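Session 7 - Moving a blog to a new web address without losing your readers

Right, last time I rambled on about backups and we ran out of time, so I'm starting with redirects today.

My own practice site is a little blog called Mollero. I moved it to a new domain in March and had 178 posts to bring across. Every one of them had an old address that somebody, somewhere, might have bookmarked. If you do nothing, those people get a "not found" page and wander off (I would too!).

What you want is a 301 redirect, the permanent sort. A 302 is for temporary moves, so leave it alone here. Keep the ends of your addresses exactly the same on the new site and one rule will cover the lot. Change your permalinks at the same time and you'll be writing rules one by one - please don't.

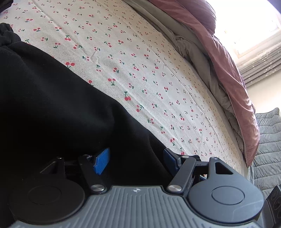
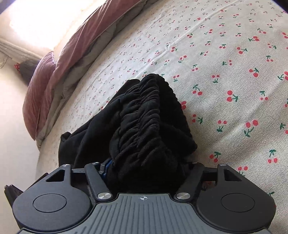
Next, the links inside your posts. These still point at the old domain, and redirects will carry people over, but it's slower and a bit scruffy. Run a search and replace on the database, and do the dry run first. Mine found 1,423 matches, far more than I'd expected, mostly image addresses.

Teguh Nugroho asked last week whether you can let the old domain lapse once it's all working. I wouldn't! Keep paying for it for a good few years if you can.

For next time: pick ten old addresses from your practice site, test each one in a private window and write down where you end up. Bring the list with you, even if half of them are broken.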